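Print this article | E-mail this article

Retire the shared admin account first

By Reet Butkienė

Most access management projects in local government start with the org chart. The town of Berard spent its first 43 working days mapping job titles to roles before a single login was changed. I think this order is wrong, and the Berard figures support me.

Berard has 600 staff accounts across payroll, casework and building permits. When Gaetano Russo's team exported them in September, 410 matched a current employee on name and number. The rest were leavers, duplicates, or shared logins named after a desk. The shared logins held the widest rights, and the role model did not cover them, as a desk has no job title.

A shared login breaks the audit log. The log records that the account opened a case file at 2:40 p.m. It does not record who was sitting there. Every later control, such as periodic review or automatic removal on the last day of work, depends on one account pointing to one person.

The usual objection is cost. Named licenses for the permit system are more expensive than one seat used by a whole counter. That is true, and it belongs in the budget. 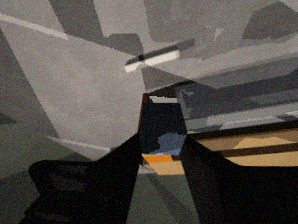

Should a town wait for its role model before closing shared logins?

Close them first, starting with those that can change other users' rights, and give each person a named account with the same access. Roles can be trimmed later, once the log shows which rights are used.

Related items
Wiver moves payroll logins to single sign-on
Ada Monti: What an access review should contain
Huvska delays its directory merge
Password resets at the Pellegrini help desk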